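Budgeting for a cleaning robot arm

Budgeting for a cleaning robot arm means working out what a building will pay, over the whole life of the machine, for a jointed arm that does washroom jobs such as brushing, wiping and restocking. The arm itself is the bit everyone looks at first. I've kept this page on the Plidgate wiki going for a good while now, and most of the edits I make are to the parts that aren't the arm, because that's where the money seems to wander off to.

What the price covers

A quote usually has a line for the arm and its controller, a line for the gripper, and then a huddle of smaller lines underneath. Read the small ones first! Mounting is in there, and so is cabling, the safety assessment, and whatever the supplier calls "integration" (ask them to spell it out, and keep asking). In the plan we drew up for the Trusberg building, the mounting plinth came to 1,881 pounds with fitting, and it had been left off the first version altogether.

Grippers are often sold separately. A plain two-fingered one will hold a surprising range of things, but it likes a handle it can get a proper grip on, and thin round handles can twist. You can buy special fingers, or you can buy tools with fatter handles, and I know which I'd try first with my own money.

Planning in simulation

Simulation is the cheap stage, and I'm very fond of it. You build the room on a computer, put in the arm you're thinking of buying, and find out whether it can reach before anybody drills a floor. A simple room model is good enough to compare mounting spots, arm lengths and tools. It won't tell you much about splashes, worn bristles or a door that never quite shuts, so keep something back for trials in the real room.

The things worth settling at this point are the height of the base, how far it stands from the fixtures, and whether the elbow has room to swing. Toilets are awkward because the tank takes up the space just where you'd like the wrist to go — and the paper holder always seems to be in the way as well. Try more than one brush angle, too. A brush held upright and a brush held flat ask quite different things of the wrist. 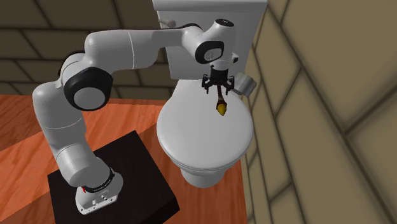
Brush in the gripper over a closed lid, in the simulated bathroom. 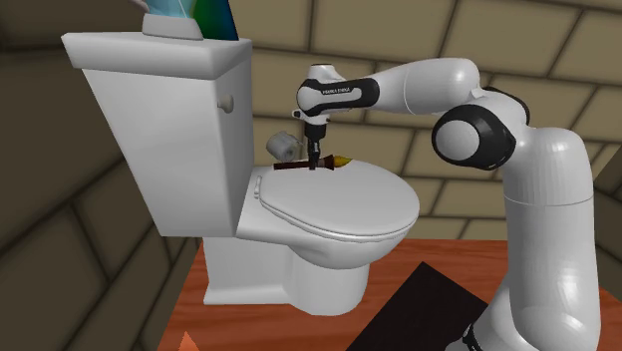 Lids deserve a line of their own in the plan. If the arm is expected to open one, that's a separate task with its own programming and its own testing, and suppliers will price it that way. The Segers quote we looked at treated lid opening as an extra. The Mallum one had it bundled in, with a vague sentence about "standard fixtures" that took 2 phone calls to untangle.

Running costs

People budget for the purchase and forget the years afterwards. Brushes and finger pads wear out, software licences come round again, and someone has to be trained to stop the thing safely and start it back up. For Trusberg we set aside 80 pounds a month for brushes, pads and other bits. I'd thought that was generous when I typed it in. I've since nudged the cleaning fluids on to a different line so that it still adds up, and I'm not especially proud of that.

Water matters as well. An arm that's happy on a dry workbench may need a cover or better sealing before it goes anywhere near a washroom, so check the protection rating for the arm and the gripper separately. They can differ, and a cover can cut down how far the joints bend, which sends you straight back to the simulation.

Buying, leasing or waiting

Leasing spreads the cost and usually brings servicing with it, though you'll want to know who pays for the floor to be put right at the end. Buying suits a place with several similar rooms and somebody on site who enjoys fiddling with machinery. Secondhand arms do come up, and they can be good value (do ask for the controller, the software licence and the service record in the same breath).

Waiting is a perfectly respectable choice too. At Plidgate we've put off the purchase and paid for more simulation time, with a fresh look at the quotes planned for March.

See also: Gripper fingers and pads; Mounting plinths; Washroom layout; Service contracts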